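Ticket 731: Lights over the stairs and long corridor, Hadon building
Status: Reopened
Opened: 2nd February

Reported: the corridor past the wooden stairs looks dim toward the far end. The person reporting thinks the tubes are worn out and wants the whole run replaced.

I'm not convinced. Tubes don't all wear out together, and the last ticket on this corridor said the same thing and was closed after someone wiped the covers. The quote from Zusmont to replace everything is 290 dollars before labor. I'd like a better reason than "it looks dim" before we spend that.

Checked so far: breaker fine, switch at the foot of the stairs fine, no buzzing. Swapped one tube for a new Grumero from the store room. No difference that I could see, and I put the old one back.
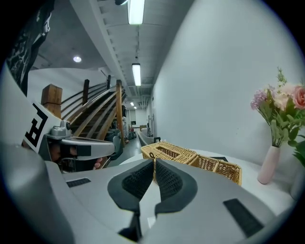 Fluorescent lights along the ceiling beam, round recessed light over the stairs to the left.

The gray ceiling and gray floor can't be helping. Paint the ceiling white and I bet half the complaints stop. The panel label says 1977, so the wiring may deserve a look too, but I doubt it explains a dim corridor.

Update: second reply says the round light is the real problem and the handrail is hard to see at night. That is a different complaint. Please open a separate ticket for it.

Next step: borrow the light meter and take readings at the newel post and at the far end, after dark, with the stair light off and then on. Zusmont order on hold until the readings are attached to this ticket.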